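Ticket: Label printer in the prep kitchen prints every second label blank
Opened by: Lindiwe Tshabalala
Assigned to: Tshepo Venter
Product: Trirau desktop label printer, Skistex print software
Status: Resolved (see last entry)

Opened May 24, 2022

Printer was fine yesterday evening. This morning it gives me one good label, then one blank label, then one good label, like it's being paid by the roll. I have 300 jars to date before the afternoon pickup and I'd prefer not to do it with a marker again. My sevens have been mistaken for ones before, and we threw out a perfectly good batch of relish over it.

What I've tried: power off, power on, a new roll, the old roll again, a stern look. The status light is green the whole time, so the printer at least is happy.

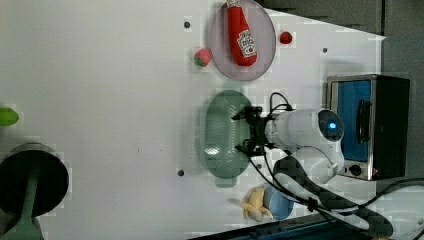

The software says the job is complete each time, with the correct number of labels. I suppose it's counting the blank ones as a creative choice. No error codes. The laptop is the old one from the Ntuli office and it took its usual nap before letting me in.

Tshepo Venter replied:

Thanks, Lindiwe. A regular skip like that is nearly always the printer being wrong about how long a label is. Two things to check.

First, open Skistex, go to Stock Settings, and read me the label height. Second, hold the feed button until the light blinks and let go. It should push out a few labels and stop with the gap right at the tear bar. If it stops halfway down a label, the gap sensor isn't seeing the gap.

Please don't change anything yet. I say this to everyone and it has never worked.

Lindiwe Tshabalala replied:

Label height says 3 inches. I measured one with the ruler from the drawer and it's an inch and a half. I have changed nothing, and I'd like that noted.

The feed test stopped neatly at the gap.
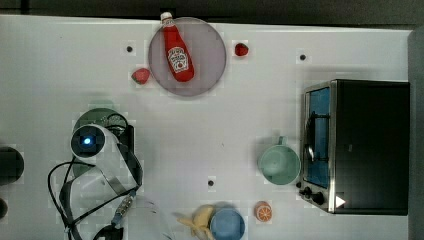

Attachment 2: ketchup bottle with label, on plate

Tshepo Venter replied:

Noted, and framed. The sensor is fine, then. The software thinks each label is twice as tall as it is, so it prints on the first one and sends the second through as white space.

Set the height to 1.5, click Apply, then close the window with Save. Apply on its own only lasts until the program closes, a design decision I've raised with Skistex and received a very polite survey about. Print 2 as a test before you commit the whole batch.

Your sauce label is a separate request. I've moved it to the Koline queue, where requests go to mature.

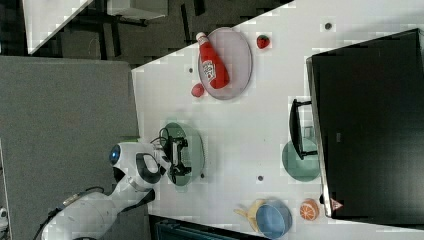 Does the printer need recalibrating after the label height is changed?
Only when you also switch to a different kind of roll. For a height change on the same roll, save the setting and print a test.

Lindiwe Tshabalala replied:

Both test labels came out printed. Did ten more, all good. I then found the cause: the January update notes, taped inside the cupboard door, say in small type that stock settings go back to default after installing. The laptop installed it overnight without asking.

Tshepo Venter replied:

I wrote those notes. I'll use bigger type. Automatic updates are now off on that laptop, and I've saved your settings as a profile named JARS in case it happens again. Closing.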